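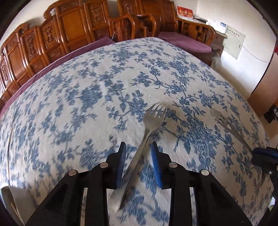

2/2

Second half of the tablecloth saga, for those who muted me during the first.

The cloth is on. White, blue flowers, blue leaves, more blue leaves. I was told it would "lift the room". The room is where it was.

It still has a crease down the left side. I have ironed that crease. I have spoken to that crease. It came folded that way from Prorano and intends to go to its grave folded that way.

So far the table has been laid with one fork and one slotted serving thing, at opposing slants, like two people who've fallen out at a wedding. I am calling this progress.

Does anyone know the proper name for the slotted thing? It came with the Cassim set and in this house it has only ever been "the other one". I use it for peas, which is a mistake - the peas leave.

Several replies saying the fork should be straight. The fork will be straight when there are plates. The plates are in a box marked SKULTELON MISC, under another box marked SKULTELON MISC.

740 for the delivery, by the way. For that I'd have expected them to carry the boxes past the front step.

Someone asks if the pattern hides gravy. It's blue. Unless your gravy is blue, no - and if it is, please see someone.

Dinner is in October. I've started early. Next job, the other forks.

10/06/2021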